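Break Room Walk-Through, Flendmont Building, second floor
Monday, January 9, 2023

Okay, first round of the new year! I did this one slowly, coffee in hand, so the comments run long. Sorry in advance.

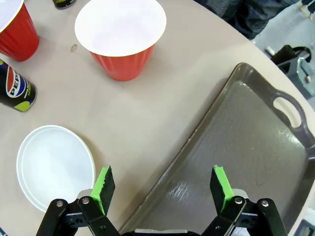
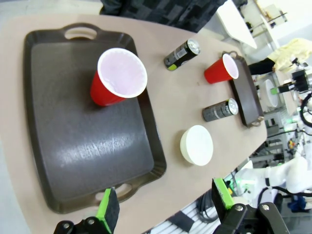 Serving tray on the beige tabletop, both photos.

Tables and trays
Surfaces wiped: OK
Trays free of cracks: OK. Scuffs don't count, I checked the old sheet.

Sink and floor
Drain running clear: OK
Mat flat, no curled corners: NO. The left corner is up again and I caught my shoe on it (yes, again). I've taped it, but tape is tape. Please order a new one from Zilier, the heavy kind.
Cabinet under sink dry: OK, bone dry, hooray

Electrical
Kettle cord: OK
Outlets by the counter: 2 tested, 2 tripped and reset fine
Space heater: NO. Somebody brought it back. It's unplugged and in room 433 until its owner comes to get it.

Fire
Extinguisher gauge in the green: OK
Tag in date: OK until March, so put the Ferberg service call on the calendar now and save me nagging you
Exit path clear: OK, but only after I moved a stack of copy paper. It lives in the closet, folks!

First aid
Box sealed and stocked: PARTLY. Plenty of gauze, no small bandages, and the burn gel is expired. I'm putting in an order this afternoon.
Eyewash bottle: OK

Still open from last time
Door closer on the Dambrauskienė Street side slams hard enough to rattle the mugs. I've asked twice. Third request went in this morning.

Next round: same list, and I'll start with the mat.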